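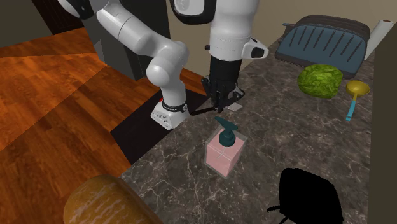
About Cidlow Card Room

Cidlow Card Room is a small shop for people who collect old baseball cards. We buy, sell and exchange cards mainly from the years before 1980, and we send them by post to collectors in Britain and on the continent.

The shop was opened by Hywel Gethin, who received his first cards as a boy from an uncle working in Ohio. He kept them in a biscuit tin and did not know the rules of the game until much later. I am Jingyi Zhong, and I joined him after I had bought from him for three years and complained two times about his envelopes. Now the envelopes are my work.

We are not specialists of the big names. Of course we have sometimes a famous rookie card, but most of our stock is the ordinary players: the reserve catchers, the pitchers with one good summer, the infielders who were traded in the winter and appear on the card with a painted cap. Many of our customers try to complete a full team set, and for them a common card with a clean back is worth a long search.

At present we have 378 albums in the shop. Each card is looked at by both of us before it gets a grade, and when we do not agree we write the lower one. Creases, pen marks and trimmed borders are always mentioned in the listing. If you find a fault which we did not mention, please send the card back and we return the full price together with the postage.

In August we bought the Rowlands collection, 800 cards kept by one family since the sixties. The sorting is slower than we hoped. Until now 279 of them are listed, and the checklists will come last.

You can visit us upstairs at 136 Praltska, but please write before, as we are often at fairs. We also read want lists with pleasure. Write the year, the maker and the card number if you know it, and tell us what condition you can accept.

Jingyi Zhong and Hywel Gethin

12 shares
4 comments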